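Home / Support / Trutis Label Printer / Set-Up Guide / Section 4

Section 4. Loading labels and printing your first batch

Before you start, charge the printer until the light on the side stays green. Install the Flusto app on your phone and turn on Bluetooth. Do not pair the printer from the phone's own settings menu. Pair it from inside the app.

Loading the roll

1. Press the latch on the right side and lift the lid.
2. Pull the two roll guides apart.
3. Drop the roll in with the labels facing up. The loose end should come off the top toward you.
4. Slide the guides in until they touch the roll. They should not squeeze it.
5. Pull the loose end past the tear bar and close the lid until it clicks.
6. Press the feed button once. One blank label comes out and stops at the gap.

Note: If the printer feeds several labels and the light blinks red, the gap sensor is reading the wrong size. Hold the feed button for 4 seconds and let go. The printer will measure the roll again.

Caution: The print head gets hot during long runs. After 61 labels without a break, the printer pauses to cool down. Leave the lid closed until the light turns green.

Printing storage labels

1. In the app, tap New, then Storage.
2. Choose a template. The large one has room for a title and 2 lines of contents.
3. Type the title first. Titles longer than 17 characters print in the smaller font.
4. Tap Preview, then Print.

Sticking labels on boxes

Wipe off dust with a dry cloth. Put the label on a flat side, away from folds and tape, and press from the middle outward. Labels hold well on bare or printed cardboard. For boxes without a lid, use the side that will face out on the shelf.
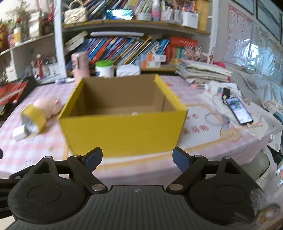
Colton Kowalchuk, 2022-05-14: Step 4 of loading should be in bold. I had the guides too tight and every label came out slanted. Also, the small font is hard to read on a high shelf, so keep your titles short.

Reply from Support: The font size can be changed under Settings, Text. Go to Section 5 for cleaning the print head.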